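Come join our spring coaching circle (we need participants!)

Hi, I'm Lacey Wainwright, and I run a small personal growth practice called Elisow out of my very yellow house in Ongart. I'm putting together a new group program on getting through big life changes, and before I offer it to the wider world I'd love to try it with real people who have real stuff going on. Maybe that's you?

Some background first. I've been coaching one on one for a good while now, mostly people who are between things: between jobs, between homes, just out of a long marriage, kids gone off to college. A lot of them kept asking whether they could meet the others! So last winter my friend Tzu-hsuan Tai and I sat down with way too much tea and sketched out a group version. We call it Harketti, after the street where we both used to live (sorry, there's no deeper meaning, people always ask).

What you'd be signing up for: 3 months of evening meetings starting in May, in the upstairs room at the Cakano building. We talk, we write, we do a short breathing practice at the start, and between meetings you get a small thing to try at home. And I do mean small. One of my favorites is picking a chore you normally rush through and giving it your full attention from start to finish, then writing a few lines about what went on in your head. People roll their eyes at that one and then come back with pages and pages.
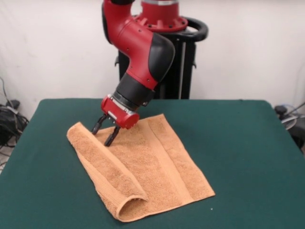 A towel, partly folded.

You don't need any experience with meditation, journaling or coaching. You do need to be over 18, able to come to most of the meetings in person, and okay with talking in front of a handful of strangers (who won't stay strangers long, in my experience). If you're in the middle of a crisis, or your doctor or therapist would rather you waited, please do wait. This is coaching, it isn't therapy, and I'd much rather see you in a later group when the timing is better.

The cost is $100 for the whole thing, which covers the room and your workbook. If that's a stretch, write to me and we'll work something out, no long explanation needed.

In return I'd ask you for feedback, and please be blunt! Jocelyn Tan will be sitting in to take notes on how the exercises land. She won't write down anything personal, and you can ask her to put the pen away whenever you like. There's also a short phone chat with her after the last meeting.

To apply, send me a note with your name, a phone number, and a paragraph or two on what's changing in your life right now. Spelling doesn't matter. I'll call everybody who writes, and we can both see if it feels like a fit. Please get your note in by the end of April 2023.

You can also drop a letter in the Elisow mailbox at Cakano, Room 106. The elevator is slow but it does come.

Hope to hear from you!
Lacey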